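Fuvel boxing gloves, 16 oz: four months in

I bought these in December, after my old pair split along the thumb. The Fuvel website says they are "built for fighters who refuse to quit". I train three evenings a week and quit whenever my shoulders hurt, so I may not be the target buyer. They cost me £70, which put them well above the Randilico pair I'd had before.

The fit is snug, nearly too snug with wraps on. I have average hands and it took a few weeks before I could make a proper fist. Fuvel calls this a "memory hand compartment". My last gloves took a while to loosen up as well and had no special name for it.

Padding is decent on the bag. Over the knuckles it's firm and my wrists haven't complained. For sparring I'm less keen. Two partners said the gloves felt hard for their weight, and I've gone back to borrowing the gym's Tadano pair for that.

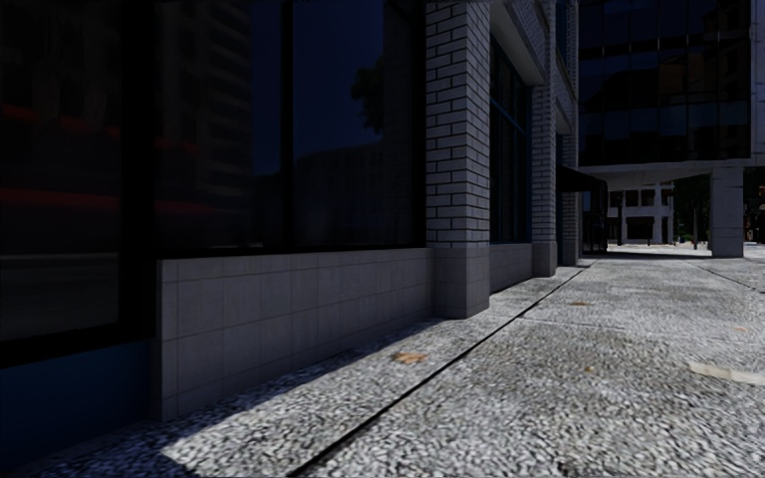

The strap is the weak point. It held well at first, but the end now lifts during longer rounds and I have to press it down with my chin. The stitching near the cuff has started to fray too. I emailed the company and got a reply telling me to avoid "excessive use".

Then there's the smell. The lining is meant to stay fresh. It doesn't, or not in my kit bag, and it takes a good day and a half to dry out.

The product page boasts of over 800 five-star reviews. I read a fair few and most were written within a week of delivery, when I'd have given five stars too.

If you only hit bags and can get them in a sale, fine. At full price I'd try the Dramani ones first. They look dull, but the strap is wider.

Two and a half stars.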